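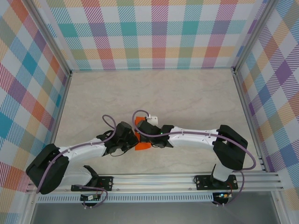
The Prendholm woolen mill opens its doors to the public once a year, and I went because the ticket was cheap and it came with a bun. The mill has been weaving plaid on the same bend of the river for longer than anyone in the gift shop was prepared to commit to. I own no plaid. My family has no claim to any clan, unless there is one for people who get carsick on the way to textile museums. I went in expecting sober greens and navy, the kind of thing you see on a thermos. What I came home thinking about was the loud stuff: teal, purple, pink, orange and yellow bands crossing on white, enough of it to cover three walls and make you forget what you were going to say. I have since looked at paint samples for my hallway, which is beige, and felt bad for them.

The tour starts in the sorting shed, where you are given earplugs and told not to lean on anything. We were a group of 30, mostly couples in matching rain jackets, plus one boy who had been promised a different kind of mill. Our guide had a headset microphone that picked up his breathing and very little else. I learned that wool arrives greasy, that grease is good for the hands, and something about Denmark.

Then the dye house, which smells like a wet dog reading a newspaper. The recipes are kept in ledgers, and number 578 is a purple that took four tries and annoyed a bishop. I asked what annoyed him. The guide said it was the fourth try.

Weaving is upstairs. The big looms are called Skindgates after the firm that built them, and they make a noise you feel mainly in your fillings. A plaid, I now know, is set up twice: once in the long threads, which take most of a day to put on, and once in the threads that go across. The order of colors is called the sett. Where a color crosses itself you get the solid square, and where it crosses another one you get those fine slanted lines, two colors taking turns. I had been looking at plaid my whole life and thought somebody just printed it that way. The boy was thrilled by this floor, I should say. He wanted to stay for a second showing and had to be led out by the hood.

Lunch was in the old boiler room. Triệu, the noodle place from the station, had a counter at one end, and Gamero was selling coffee at the other. The line for Triệu went out the door and past the fire bucket. The bun turned out to be the size of a golf ball – and about as forgiving. Get the noodles.

The afternoon was meant to be a talk on moths, but the speaker was stuck in traffic, so they let us loose in the remnant room instead. Remnants are priced by weight, on a scale that looks as if it once did potatoes. I bought a piece in green and blue, too narrow for a scarf and too long for a place mat. It is on the back of a chair now, where it falls off whenever the door is opened.

Practical things. Parking is 10 dollars and the field slopes. The 505 bus stops at the gate, although the driver will deny it. The stairs to the weaving floor are steep and there is no elevator. Next year's open day is in April, and tickets go on sale at the gift shop counter, cash only, from the drawer that sticks.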